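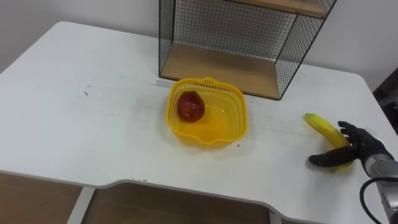 Desk with a cutout front: what do you keep on yours?

kurni_tambunan
Oct 30, 2021
I've become a complete convert to the white desk with the scooped-out front edge! You can pull right in and everything is suddenly within reach. I keep fruit on mine in a yellow plastic basket, and the black mesh shelf with the wooden boards goes at the back against the wall. It looks so cheerful against all that white. What does everyone else do with the shelf? I can't decide what to put in it.

Bayu W
Lovely, but white tops show every scuff. I had an Erlow one and gave up on it after 9 months.

kurni_tambunan
Oh, mine has grey marks too, and a dark speck near the basket that won't shift. Doesn't bother me a bit!

helene_l
Bicarb on a damp cloth, Bayu. Gentle circles. Mine came up beautifully.

Bayu W
Tried it. Went dull in patches.

qistina.m
Love a mesh shelf! Light boards and black wire go with anything. I'd put post on the bottom and a trailing plant on top. Bananas should stay OUT of the basket though, they ripen everything next to them.
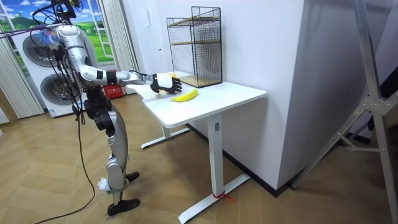
I'd also keep the shelf at one end like that, so you've a long clear run of desk for spreading things out. And herringbone with a white T-foot desk, yes please! I've wanted that floor since June.

helene_l
Disagree about the plant. Water drips through mesh and marks the boards underneath. Cookbooks for me.

anjani_p
Team cookbooks! Does yours stand firm, Kurni? My Bivholm wobbles if I lean on the cutout side, and I've got around 17 books on it, so I daren't add another.

Bayu W
Check the bolts where the legs meet the feet. Half a turn each side sorted my new one, and that one has a dark top, before anyone asks.

kurni_tambunan
Will check mine tonight. Cookbooks on the bottom board, I think, and Qistina can have her plant on the windowsill.

qistina.m
I'll take the windowsill!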